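Gripper camera and grasp planner: pre-release inspection checklist, with comments
Podell simulation bench, software side
Inspection closed June 13, 2025

These are my notes from going through the list for the Nemier planner, build 681, before it gets merged. I have left the comments long on purpose, as the May sheet was all ticks and very few words, and when something odd cropped up later we had precious little to go on. If you are picking this list up for the first time, please do read the comments as well as the ticks!

Before you start

1. Simulator and planner on matching versions. PASS
Comment: Jillo refuses to launch if the two disagree, bless it, but it only looks at the major number. Check the minor one by eye.

2. Workspace limits loaded from the bench file and not from the defaults. PASS, with a grumble
Comment: The defaults are generous and will happily let the arm plan a route through the table. I would like the loader to stop with an error when the bench file is missing. At present it prints one polite line in the log and carries on.

3. Stop command reaches the controller with the planner busy. PASS
Comment: Tried during a long search, which is when it matters. The arm held its position and the planner gave up its search tidily.

Wrist camera and perception

4. Fingers masked out of the wrist view. PASS
Comment: The mask is drawn from the joint readings, so it has to follow the jaws as they open and close. Run it at both ends of travel and once in the middle, and look at the overlay yourself, because the score can be good while a sliver of finger is still getting through.
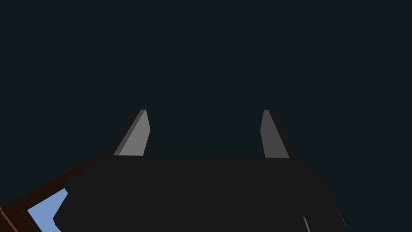

The other thing I always do at this stage is turn the detector's threshold down a good deal lower than we would ever ship it, and see what it invents. Build 681 came up with nothing at all on an empty view, which pleased me no end. The one before it was rather fond of finding handles in dark corners.

5. Detector reports "no target" in so many words. PASS
Comment: An empty list and a "no target" message used to be treated as the same thing, and the planner would sit waiting for a list that was never going to fill. They are now separate, and Dunstan (our log viewer, for newcomers) shows them in different colours.

6. Plain, shaded backgrounds do not produce false edges. PASS
Comment: With the jaws open and only a dark surface and a grey-green one behind them, the line where the two meet is the strongest edge going. An earlier version took it for the side of a tool. I ran seed 1611, which used to fail every time, and it went through quietly.

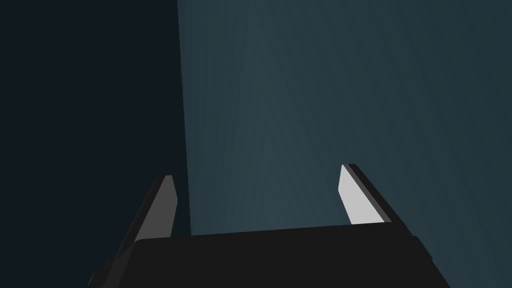

Planning and grasping

7. Approach keeps clear of the object until the jaws are in line with it. PASS
Comment: The clearance is 15 mm in the settings file. Please don't shrink it to make a slow plan look quicker, however tempting it is on a Friday afternoon.

8. Long handles are gripped across their width. NEEDS ANOTHER LOOK
Comment: The upright wooden handle with the green cap is the one I use for this, partly because it tapers and so the planner has to choose a width and stick to it. The lettering on it, RR 566 1940, is handy as well for checking that the texture has loaded the right way round. My worry is with the width estimate, which is taken once at the start of the approach and never refreshed. I have asked for a second estimate just before closing.
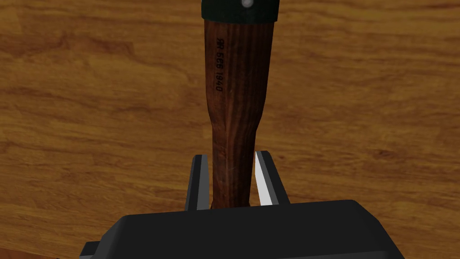
Can I sign off the release if item 8 is still marked as needing another look?
Sign it off for simulation only, and write the open item next to your initials. Anything going to a real arm has to wait until the second width estimate is in and items 7 and 8 have both been run again from a fresh start.

9. Logs saved and readable in Dunstan. PASS
Comment: Open one and scroll right to the end. A log can be saved perfectly well and still be missing its last few seconds if the writer was closed too early.

10. Settings file copied alongside the logs. PASS
Comment: Done by hand again. It really ought to be a job for Jillo, and I have put in a request.

Still open: item 8, plus the loader message in item 2.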